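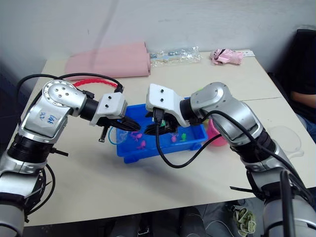
Notebook entry, 1 January 2025
Hide glue open time, batch 3118

Carried over from the Clomberg test. Granules soaked overnight in cold water, then held in the water bath at working heat. Skin formed twice and was lifted off. Nothing else added.

Strips are maple, planed and left unsanded. Each pair was brushed on one face only, held open for the set time, then rubbed together and clamped. Open times were 4, 6 and 27 seconds. The long one was meant to fail and it did: gelled at the edges before closing, came apart by hand after the clamps were off.

The 4 second joints broke in the wood. The 6 second joints mostly broke in the wood, with one that let go along the glue line near the end grain. I suspect a thin brush load on that strip. Repeat before drawing anything from it.

Pushpa Rawat's note from April says to warm the strips first. Not done this time, to keep it comparable with the Iltier glue. Do a warmed set next, same strips, same brush.

Viscosity: the cup reading drifted as the pot cooled between dips. Stir, wait for the thermometer to settle, then dip. Discard the first reading. The old sheet in the Khurana binder lists readings with no temperature next to them, so those can't be used.

Smell normal. Color slightly darker than the last jar. Could be a different hide source or could be age; the label has no pack date. Ask Cembridge.

To do
Label the broken pairs and put them in the flat drawer.
New brush. The present one sheds.
Second urea trial, small pot only.
Check whether the lid on the bath seals on the left side, water level was low again.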